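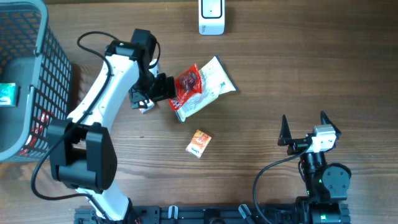
플란드콤 검조소의 옛 조위 기록은 어느 기준면에 맞추어 공개합니까?
현행 검조소 기준면에 맞춥니다. 원기록의 판독값은 별도 열에 그대로 두고, 환산값과 환산에 쓴 보정량을 함께 싣습니다.

조위 기록 정비 실무회의 회의록

회의 시기: 7월 정례
시작: 오후 2시
장소: 플란드콤 항만기록실 열람실
주재: 비말라 필라이(Vimala Pillai, 자료정비 책임)
참석: 판독 담당, 측량 담당, 자료관리 담당, 드리스투턴(Dristuton) 판독용역 측 담당
불참: 플레테트포트(Pletetport) 검조소 연락 담당(서면 의견 제출)
기록: 자료관리 담당

1. 전차 회의록 확인

전차 회의록 중 기록지 보관 상자의 표기 방식에 관한 항목에서 "연도순"을 "설치 기기별 연도순"으로 고침. 나머지는 원안대로 확정.

전차 조치사항 가운데 기준점 점의 조서 사본 확보는 완료. 시계 오차 대장의 원본 대조는 미완료로 이월.

2. 판독 진행 현황

판독 대상 기록지는 전량 1414장. 이 중 1007장의 1차 판독이 끝났음. 나머지는 브래니건(Brannigan) 부표식 기록계를 쓰던 기간의 후반부에 몰려 있으며, 펜선 번짐과 종이 수축이 함께 나타나 자동 추적이 자주 끊김.

용역 측은 자동 추적이 끊긴 구간을 직선으로 잇고 품질부호를 달아 납품하는 안을 제시함. 측량 담당은 고조와 저조 부근에서 직선 보간을 하면 극값이 낮아지거나 높아져 이후의 평균해면 계산에도 영향이 남는다고 지적함. 논의 결과 아래와 같이 정함.

결측이 한 시간 미만이고 극값을 포함하지 않는 구간은 보간을 허용한다. 보간값에는 품질부호 I를 단다.
극값을 포함하는 구간은 길이와 관계없이 결측으로 둔다.
펜선은 남아 있으나 폭이 넓어 중심을 정하기 어려운 구간은 상하 경계를 각각 읽어 평균하고, 품질부호 W를 단다. 경계값은 보조 파일에 보관한다.

종이 수축 보정은 기록지 네 귀퉁이의 인쇄 격자 교점을 기준으로 한다. 교점이 훼손된 기록지는 가장 가까운 온전한 격자선을 쓰되 사용한 격자선의 번호를 비고에 적는다. 판독 담당은 가로와 세로의 수축률이 서로 다르므로 단일 축척으로 처리한 초기 납품분을 다시 계산해야 한다고 보고함. 용역 측이 재계산을 수용함. 추가 판독은 필요 없고 변환만 다시 수행함.

3. 기준면 환산

구 검조주 영점과 현행 기준면의 차이에 대해 측량 담당이 보고함. 이설 당시의 수준측량 야장을 다시 계산한 결과 차이는 827mm로, 구 영점이 더 낮음. 종전 대장에 적힌 값과 맞지 않는데, 종전 값은 기준점 표석의 상면이 아닌 측면 금속표를 시준점으로 삼아 얻은 것으로 판단됨.

비말라 필라이는 측면 금속표와 상면의 높이차를 직접 측정한 기록이 있는지 질의함. 측량 담당은 점의 조서의 약도에 치수가 기입되어 있으나 측정자와 측정 시기가 적혀 있지 않다고 답함. 현장 표석은 현존하므로 재측정이 가능함.

자료관리 담당은 재측정 전까지 환산값 공개를 미루자는 의견을 냄. 판독 담당은 원판독값만이라도 먼저 올려야 외부 이용자의 문의를 줄일 수 있다는 의견이었음. 절충하여 원판독값은 예정대로 올리고, 환산값 열은 비워 둔 채 열의 정의만 설명서에 싣기로 함.

이설 이전 기간 중 검조주를 임시로 교체한 시기의 처리도 논의함. 일지에는 교체 사실만 있고 영점 확인 기록이 없음. 해당 기간은 전후 평균해면의 연속성을 검토하되, 그 결과로 영점을 역산하지 않음. 역산한 영점으로 해면 변화를 논하면 순환논리가 된다는 점에 전원이 동의함.

4. 시각 보정

기록계 시계의 오차는 점검일마다 일지에 적혀 있음. 점검 사이의 오차는 일정한 비율로 누적된 것으로 보고 배분하는 종전 방식을 유지함. 다만 태엽이 멎은 뒤 재가동한 경우에는 정지 이전과 이후를 나누어 처리하고, 정지 시점을 정할 수 없으면 마지막 점검 이후 전체에 품질부호 T를 단다.

플레테트포트 측의 서면 의견은 다음과 같음. 인접 검조소의 고조 시각과 비교하여 시계 오차를 추정하는 방법은 폭풍해일이 있는 날에 적용하기 어렵고, 두 항 사이의 조시차도 계절에 따라 일정하지 않으므로 보조 점검으로만 쓰기를 권함. 이를 받아들여 비교 결과는 이상치 탐지에만 쓰고 시각값을 고치는 데는 쓰지 않음.

지방시와 표준시의 전환에 대해서는 기록지 여백의 필기가 일지와 어긋나는 사례가 보고됨. 일지를 우선함. 여백의 필기는 전사하여 비고에 남기며, 글자를 확정할 수 없는 부분은 물음표로 표시하고 추정 글자를 넣지 않음.

5. 자료 형식과 메타정보

시간 간격은 한 시간 정시값을 기본으로 하고 고조와 저조의 극값은 별도 파일로 둠. 5분 간격 값도 함께 내자는 제안이 있었으나 기록지의 시간축 축척에 비해 과도한 해상도라는 이유로 채택하지 않음.

파일 머리부에는 검조소 명칭, 기기 명칭, 기준면, 시각계, 판독 판본, 보정 판본을 적음. 기기 명칭은 제작사 표기를 따르되 일지에 다르게 적힌 이름은 이칭 항목에 넣음. 브래니건 기록계는 일지에 "큰 통"으로만 적힌 달이 있어 설치대장과 대조한 뒤 기입함.

품질부호가 둘 이상 해당할 때의 표기 순서가 정해져 있지 않아 납품분마다 달랐음. 영문자 순으로 통일함. 기존 납품분은 자료관리 담당이 일괄 변환함.

결측값 표기는 빈칸으로 함. 용역 측 변환기가 빈칸을 영으로 바꾸는 오류가 한 차례 확인되었으며, 변환기 수정 후 결측 구간만 따로 검사한 결과를 납품서에 첨부하도록 함.

6. 원본 보존

열람실 습도가 장마 기간에 허용 범위를 넘은 날이 있었음. 두루마리형 기록지는 중성지 간지를 넣어 서고 안쪽 선반으로 옮기고, 낱장은 기존 상자에 둠. 이전에 접착테이프로 보수된 기록지는 테이프를 제거하지 않고 상태만 기재함. 제거 여부는 보존처리 담당의 의견을 받은 뒤 다시 다룸.

원본 반출은 스캔 재작업이 필요한 경우에 한하며 대장에 반출자와 반입 확인자를 각각 적음. 같은 사람이 두 칸에 서명한 사례가 있어 정정을 요청함.

7. 조치사항

표석 측면 금속표와 상면의 높이차 재측정: 측량 담당, 8월
수축률을 축별로 적용한 재계산분 납품: 드리스투턴, 8월
시계 오차 대장 원본 대조: 판독 담당, 차기 회의 전
품질부호 순서 일괄 변환: 자료관리 담당, 차기 회의 전
설명서의 기준면 항목 초안: 비말라 필라이, 9월
플레테트포트 측에 서면 의견 반영 결과 회신: 자료관리 담당, 즉시

8. 기타

공개 목록의 영문 지명 표기는 Flandcombe로 통일함. 구 대장에 쓰인 약어는 검색어로만 남김.

차기 회의 시기는 표석 재측정 일정이 정해진 뒤 통지함.

오후 4시 10분 산회.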